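Moving house with two kids and no plan

6/2/18 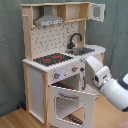
Ok so we are in. Sort of. Most of the boxes are in, the beds are up, I can find one saucepan and the good knife, and the internet was meant to be on at the start of the week and is not. Writing this on my phone at the kitchen bench while the little one naps, so forgive the spelling.

A few of you asked how the move went after my moany post in January. Short version — hot. Long version below.

We settled on the new place in Nesen with four weeks to pack up the old one, which sounded like heaps. It isn't heaps. First week I did nothing except collect boxes from behind the bottle shop and feel organised. Second week I packed all the winter stuff and the nice glasses, very pleased with myself. Then everyone got gastro. So really it was two weeks, and one of those I was working.

The truck. I got three quotes. The cheapest was a mob called Cliltia who wanted a deposit of 90 dollars and then never rang back, not once, until I rang them and got put on hold for the length of a whole episode of Play School. Got the deposit back in the end. Went with Jarkora, dearer, but they turned up when they said and the two blokes didn't blink at the piano. Would use again. Hopefully never have to.

Things I wish I'd done:

Labelled the sides of the boxes and not the tops. You stack them. You can't see the tops. I knew this from last time and did it anyway.

Kept the kettle out. Also the toilet paper, the phone chargers, the cat's worming tablet and the tiny allen key that holds the cot together. We slept the baby in a travel cot for three nights because of that allen key. It was in a box marked MISC BATHROOM.

Defrosted the freezer properly. I did it the night before with towels and a hairdryer and it was still dripping down the ramp of the truck the next morning.

Thrown more out. We moved 1,000 plastic pegs' worth of rubbish, or that's what it feels like. I moved a broken fan. I moved a bag of bags. I paid someone to carry a box of magazines I was going to chuck in 2014.

Things that went ok:

The food. I'd frozen bolognese in takeaway tubs and it went in the esky and we ate it for four nights straight and no complaints, except from the big one, who complained.

Doing the kids' room first. Everybody says it and everybody is right. Beds made, books on the shelf, night light in, before I touched a single thing of ours. They went down fine the first night. I lay awake listening to the new fridge.

Leaving the cat at my mum's. He would of been under the house by lunchtime.

Now the address changing. Oh my god. I made a list and it's got 40 things on it and I keep adding more. Bank, rego, electoral roll, library, dentist, the vet, the other bank, daycare, school, superannuation, a shoe shop that apparently still posts me a catalogue. Got through a bit over half. The power company wants me to prove I left the old house, which, how? Sent them a copy of the settlement letter and have heard nothing. Mail redirection is on, at least, so the bills can find me.

The house itself. It's older than the last one and it has its ways. Back door sticks. The shower is either fine or freezing depending on who's got a tap on. There's a light switch in the hall that does nothing, I have flicked it every day in case. But the yard! There's a lemon tree and something that may be a fig, and a proper clothesline, a big old one that turns. First load of washing was dry before I'd finshed hanging the second. I stood out there like a goose, just looking at it.

And it's quiet. Old place we had the bus stop right out the front and the 5.40 used to wake me every single morning. Here it's magpies, plus one dog down the back who has a lot to say at teatime.

School's been good so far. Bigger than the old one. Big one was nervous and then came out on the first afternoon with a drawing and a borrowed hat and wanted to know if she could go again tomorrow. Told her yes, for the next seven years or so. She thought that was fine.

We also found the shops. Frei's, on the corner, does bread and milk and surprisingly good curry puffs, open till late. Bigger supermarket is ten minutes in the car. No decent coffee yet, still looking, suggestions very welcome if anyone reading is local.

Still to do: curtains in the front room (currently a sheet), find the box with my work shoes, ring the power company AGAIN, get somebody to look at the gutter before it rains. Paint, one day. I've got a colour in mind for the hall but I've been told I'm not allowed to buy paint until the boxes are out of it.

Baby's awake. Will do the post about the piano next time, there's a bit more to that one.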